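Group Shuttle and Coach Charter: Frequently Asked Questions

By Spyros Psarras
2026-06-29
4 min read

These are the questions the Liseo office gets most often about chartering a shuttle or coach for weddings, reunions and company outings. If yours isn't covered, call or email before you book.

How far ahead should I book?

For a summer weekend, two to three months is safe. Weekends in July go first, and the larger coaches go before the minibuses. Midweek dates are usually open with two weeks' notice. We do take last-minute requests, but we can't promise a particular vehicle.

How big a deposit do you need?

The deposit is $300 per vehicle. It holds your date and comes off the final bill. The balance is due seven days before the trip. We take cards and bank transfers, and checks if they reach us in time to clear.

What if I have to cancel?

Cancel 30 days or more before the trip and the deposit is refunded in full. Inside 30 days we keep the deposit, but you can move it to another date once, as long as the new date is within a year. Inside seven days the full fare is due.

Is there a minimum rental time?

Four hours on weekdays and five on weekends. The clock starts when the driver reaches your first pickup point and stops at the last drop-off. Time spent waiting counts. If you want the coach to leave and come back later, ask for a split booking. It only saves money when the gap is long - four hours or more, in most cases.

How many people fit?

Our minibuses seat 24 and our coaches seat 52. Every passenger needs a seat, and that includes children. Groups too big for one vehicle can book two, or run one in loops if the hotel and venue are close together. Loops work well for weddings where guests leave at different times.

Can we make extra stops?

Yes, if they are on the itinerary when you book. A stop added on the day is up to the driver, who has to stay within legal driving hours. Please don't plan a stop on a street where a coach can't pull over. Send us the address and we'll check it first.

Do you go to Gendomari?

Yes. The road up to the old town is too narrow for a full-size coach, so we drop coach groups at the lower lot and they walk up from there. Minibuses can go to the top. Tell us if anyone in your group has trouble with hills and we'll plan for a minibus.

Can we eat and drink on board?

Snacks and bottled water are fine. Hot food isn't. Alcohol rules depend on the route and the vehicle, so please ask when you book. Glass has to stay packed away while the bus is moving.

Is there a cleaning fee?

Normal crumbs and dust are our job. Spills that need the seats shampooed, or confetti of any kind, cost $100 per vehicle. You'll get a note from us before anything is charged.

Do you have a vehicle with a wheelchair lift?

One of the minibuses has a lift and two wheelchair spaces. There is no extra charge for it, but there is only the one, so mention it in your first message. Folding chairs and walkers can go in the luggage bay on any vehicle.

Should we tip the driver?

Tips aren't included in the quote. Many groups give 10 to 15 percent, handed over at the end of the day or added to the final payment. It's up to you.

What happens if the coach breaks down?

The driver calls our dispatcher, who sends another vehicle from our yard or from a partner company. You won't be billed for the time you spend waiting.

Where can we park our own cars?

You can leave cars at our yard, 821 Prornis Road, on the day of your trip. Parking is free, but the gate is locked at midnight. If you expect to be back later than that, arrange it with the office - we can give you a gate code.

Someone left something on the bus. What now?

Drivers check the seats and racks after each trip. Found items are kept at the office for 30 days. Call with the trip date and a short description.

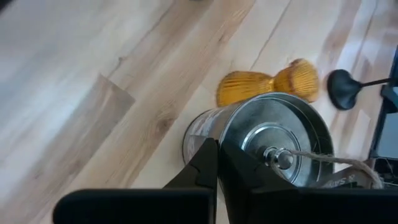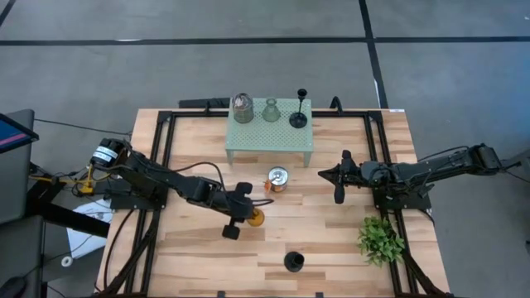
First, a metal tin on its side; second, a glass jar and a small green bottle on the shelf.

Can you mail a found item back to me?

Yes, if you pay the postage. We don't mail food or anything breakable, so those have to be picked up in person during office hours.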